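Calf Rearing > Milk Mixing and Transport

Cudora 200 Milk Trolley

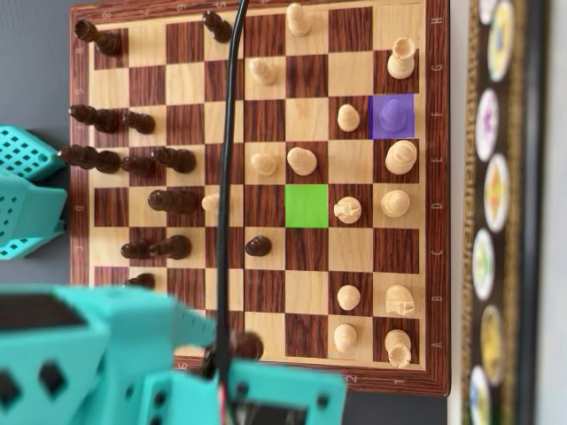

Chessboard with one square marked in purple and one in green.

The Cudora 200 is a wheeled tank for mixing calf milk and taking it to the pens. It holds 200 litres and is built by Skurkorier for farms that feed whole milk, powder or a mixture of the two. There are two versions. The Hand model is pushed and has a plug-in mixer. The Drive model has a battery motor on the front axle and runs its mixer and pump from the same battery.

Tank and frame

The tank is food-grade polyethylene with rounded inside corners and a floor that slopes to the outlet. Litre marks are moulded into the side and can be read from the handle end. The lid is hinged at the back and stays up by itself when opened past upright. It has a rubber seal, so milk does not slop out on a rough yard, but the tank should not be filled past the top mark if you have a step or a kerb to cross.

The frame is galvanised steel. Two large pneumatic tyres carry most of the weight and there is a single swivel wheel at the handle end with a foot brake. Solid tyres can be ordered if you get a lot of punctures. They are heavier to push on gravel.

Mixing

The mixer is a stainless steel shaft with a flat paddle. Put half the water in first, start the mixer, add the powder slowly, then top up with the rest of the water. Powder tipped in all at once will sit in lumps round the outlet and the pump filter will need clearing. Follow the temperature and mixing rate printed on your milk powder bag. There is a dial thermometer in the tank wall, below the half-full mark, so it gives no useful reading on a very small batch.

The trolley has no heater as standard. The insulated jacket slows cooling on the way to the calves but will not warm cold milk. An immersion heater is available for the Drive model only and must be used from the mains with the trolley parked.

Dispensing

Milk is delivered through a hose and a hand gun with a trigger. The Drive model has the Grorkuneo metering unit, which you set to the amount each calf gets. Press the trigger once and it stops by itself at that amount. Up to 30 different amounts can be stored and named by pen. The Hand model has a plain gun with no meter and empties by gravity, so it is better suited to filling buckets or teat feeders standing on the floor. If your feeders hang on a gate, look at the height of the tank outlet before you order.

Cleaning

Rinse with lukewarm water straight after feeding, then circulate a hot detergent wash through the hose and gun, and finish with a clean rinse. Leave the lid up and the outlet open to drain. The paddle lifts out without tools. The outlet seal should be changed once a year, or sooner if it has gone hard. Do not use a pressure washer on the control box or the metering unit.

Battery and charging

The Drive battery is a sealed unit with its own charger. Put it on charge after each feed. It does not have to be flat first. In winter keep the trolley somewhere free of frost, and drain the pump if you cannot. Frost damage to the pump is not covered by the warranty.

Prices

Cudora 200 Hand: £563
Cudora 200 Drive with metering unit: £931

Prices are without VAT and delivery. The charger is included with the Drive. The jacket, solid tyres, heater and longer hose are charged as extras, and we will price them with your order.

Delivery and spares

The Hand model is normally in stock. The Drive is built to order, and orders for autumn calving herds should reach us before the end of August. Both come on a pallet with the handle and swivel wheel to be bolted on. You will need two people and a socket set.

Seals, paddles, hoses, triggers and wheels are kept at our Mathew depot. Spares for the older trolley with the square lid are also held there, apart from the lid itself, which has been discontinued. For spares ask for Marcelino Arrieta and have the serial number ready. It is on a plate under the handle.

Contact us | Delivery and returns | © Skurkorier Farm Equipment | Back to top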